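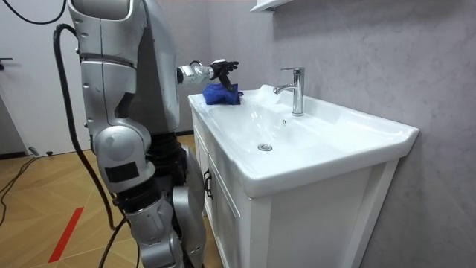
Vanity cleaning, Kutbridge basin, notes for September 2021. Picking up from the May pages, where the question was how to get hard water film off a glossy ceramic top without leaving the surface duller than it started. The Kutbridge is one piece, countertop and bowl together, so there is no joint between the two to dig out with a brush, and most of the cleaning time goes to the deck around the faucet and the strip along the back. The faucet is the tall chrome single-lever one with the spout reaching out over the bowl. The blue cloth goes on the left rear corner of the deck, bunched up, and that corner turned out to be a useful place to begin: it is out of the way of the spout, and anything pushed forward from there runs down into the bowl.

Left from last time: the old write-up says "clean as normal" in several places. That is no help to anyone. I tried to repeat it from the page alone and could not tell whether the cloth had been damp or wet, or if the cleaner went on the cloth or on the ceramic. So this entry is mostly the method written out properly, with what I saw as I went.

Making the film

Water from the utility sink tap, which is the hardest we have in the building. I mixed chalk and a little bar soap into it the way we did in May, 5 g of chalk to a jug, and the jug holds around 273 ml when filled to the scratch on the inside. Stirred, left to stand, stirred again right before use. If it isn't stirred again the chalk stays at the bottom and the first half of the jug does nothing.

Brushed it on with the wide soft brush. Deck first, then the front lip, then the sides of the bowl. The lip is thick and rounded and the mix wants to slide off it both ways, so it needs a second light coat after the first has gone tacky. The sides of the bowl are the same, less badly. On the flat deck it stays where it is put.

Dried overnight with the door shut and no fan. The fan dried it unevenly last time and left a hard edge near the back that took longer to remove than everything else together. Repeated for 5 nights, wetting lightly in between. By the last one the film was visible from the doorway with the side light on, and hardly at all with the ceiling light on. Worth remembering for anybody checking the work: turn the ceiling light off and look across the surface, low down. The lip is misleading under any light. It catches so much shine that a dirty lip and a clean lip look alike until a finger is run along it.

Cleaners

Tarkommont mild, diluted as on the label. Tarkommont descaler, undiluted. Plain white vinegar, cut with the same amount of water. Plain warm water as the comparison.

I split the deck with painter's tape, which was a mistake. The tape held on the film and lifted it in a clean stripe when it came off, and then the stripe looked like the best result of the day. Redid it with pencil ticks on a paper strip laid along the wall side, nothing on the ceramic itself. Pencil rubs off the strip onto a wet cloth if the strip gets soaked, so keep it back.

Warm water: took the soap off and left the chalk. Surface felt like fine paper afterward. No change with more wiping. Pressing harder made the cloth drag and did nothing for the film.

Vinegar: good on the deck, weak on the bowl sides, where it ran down before it could do anything. Laying a soaked paper towel on the slope kept it there. Left for 8 minutes, then wiped, and the patch came up clear apart from a faint outline where the edge of the towel had been. A second wipe with plain water removed the outline. Smell hangs around the bay for the rest of the afternoon.

Tarkommont mild: very little difference from warm water. It left its own streaks, which showed more than the film had. Rinsing fixed the streaks. I would not bother with it for scale. It is fine for soap and toothpaste and I would keep it on the shelf for that.

Tarkommont descaler: fastest of the lot on every part of the basin. Keep it off the chrome. The label says it is safe for plated fittings if rinsed at once, but there was a slight cloudiness on the scrap tap I tried it on, and it did not polish out with a dry cloth. I did not put it on the Kutbridge faucet after seeing that. Gloves, and the window open.

Cloths

The Montoya microfiber pack against the old cotton ones from the bin. Cotton leaves lint around the foot of the faucet, and it is a nuisance to pick out of the line where the metal meets the ceramic. It also holds a lot of water and lets go of it all at once when squeezed, so there is a puddle at the back of the deck to deal with. Microfiber wrung out hard picks up the chalk well and then stops picking it up quite suddenly. Once it is loaded it smears. Fold it to a fresh face before that point. I had been refolding when the streaks appeared, and that is already too late; refold at the end of every pass whether it looks dirty or not.

Bunched or flat is the other thing. Flat is better in the open part of the deck. Bunched is better behind the faucet, where a flat cloth catches on the body and rides up. For the bowl, flat over the fingers, following the slope. A bunched cloth on the slope cleans a narrow track and misses either side of it.

Rinse the new ones before first use. The dye from one of the pack came off on a white towel when wet with vinegar. No mark on the ceramic that I could find, but I would not leave one sitting wet on the deck overnight.

Order of work

Settled on this after trying it a few ways. Write on the card by the door if the rest of you agree.

Clear the deck. Wet everything with warm water and let it run off.
Put the cleaner on the cloth for the deck and on a paper towel for the bowl.
Back strip first, left to right, going behind the faucet with the cloth bunched.
Then the open deck on both sides, pulling toward the bowl.
Front lip, along its length.
Bowl sides, top to bottom, ending at the drain.
Overflow hole with a cotton swab. Turn it, don't push it.
Drain ring, with a corner of the cloth around a fingertip.
Rinse from the back forward, using a cup. The faucet spout won't reach the back strip.
Dry with a second cloth, chrome last.

The overflow is easy to forget. It sits on the back wall of the bowl below the faucet, and the film collects on its lower edge, and after a good rinse a dirty trickle can come out of it and run down the clean side. I had the whole bowl finished and got a chalky line straight down to the drain. So the hole has to be done before the rinse, and a little water poured into it too.

The drain gave no trouble. The film on it comes off with a fingernail.

Problems and loose ends

The silicone along the wall holds on to the descaler. I rinsed it and could still smell it the next morning. Wipe it with a wet cloth after rinsing, then again. I don't know yet if the descaler does anything to silicone over many cleanings. A short bead on a tile offcut is sitting in a covered dish of the stuff on the shelf above the utility sink, marked DO NOT TIP OUT. Leave it there please.

The gloss reading is still missing. The meter went to Clundilbridge for calibration and has not come back. Until it does, all of the above is by eye and by finger, and should be treated that way. I put a strip of the same glaze in a bag so there is something untouched to compare with when it is returned. The bag is in the drawer with the brushes.

The vinegar outline needs another look. I think it is where the towel edge dries first and drops whatever it has dissolved. Covering the towel with plastic wrap might stop it. Not tried.

Also not tried: film left for weeks, which is what a bathroom would have. Overnight layers are softer than that, I am fairly sure, and vinegar may look better here than it should.

To get: more white vinegar, cotton swabs, a measuring jug with real marks on it, a second Montoya pack. The bucket handle has come off again and is on the bench.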